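4.2 Table coverings and the upkeep of shared rooms

The second part of the survey dealt with the tables in the shared rooms. Earlier work on shared housing has looked mostly at kitchens and stairwells, where disputes over cleaning are common. Tables have had less attention, though residents in Birmont and Miltine brought them up in nearly every interview. A table in a common room is used for meals, homework, sewing and repairs, often on the same day, and the state it is left in was one of the main sources of complaint.

We sent the questionnaire to all households in the two developments and received 1,724 usable replies. A further 150 residents kept a written diary for 6 weeks, ending in August. The diary asked for three things: what the table was used for, how long it was in use, and what was done to it afterward. Diaries with gaps longer than nine days were left out of the analysis.

Cloth coverings were more common than we had expected from the Pillai pilot study. Residents who used them gave two main reasons. The first was protection of the surface underneath, which in most rooms belonged to the building. The second was appearance. Plain cloths were usually left in place all week, while patterned pieces were put on top and taken off again according to the use of the room. Figure 3 shows a table with a blue cloth; the first view also has a patterned piece on it, and the second has a spray bottle gripped in a gloved hand.

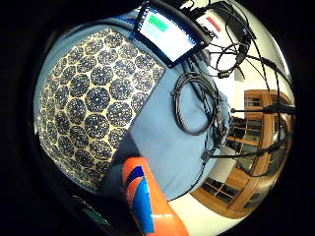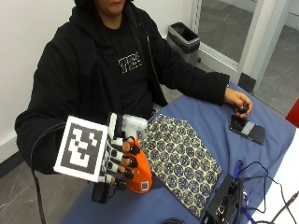
Figure 3. Blue cloth table covering, two views.

Residents in Miltine objected to the word "upkeep" when the first results were read back to them. Their position was that a cloth saves no work at all - it only moves the work from the table to the washing machine, and the person who does the laundry is seldom the person who spilled. Several asked that washing be counted along with wiping.

We took up this point and coded the diaries again. With washing included, covered tables took more time per week than bare ones in Miltine, and the same time in Birmont, where the laundry room is on the ground floor next to the common room. The difference held for both large and small households. It was weaker in buildings that had adopted the Pitoteck booking sheet, where each group signs for the room before and after use.

The diaries do not tell us how clean the tables were, only what people said they did. Some entries were clearly filled in several days at a time - the same pen, the same wording - and we kept these in unless the dates conflicted. Section 4.3 turns to floors.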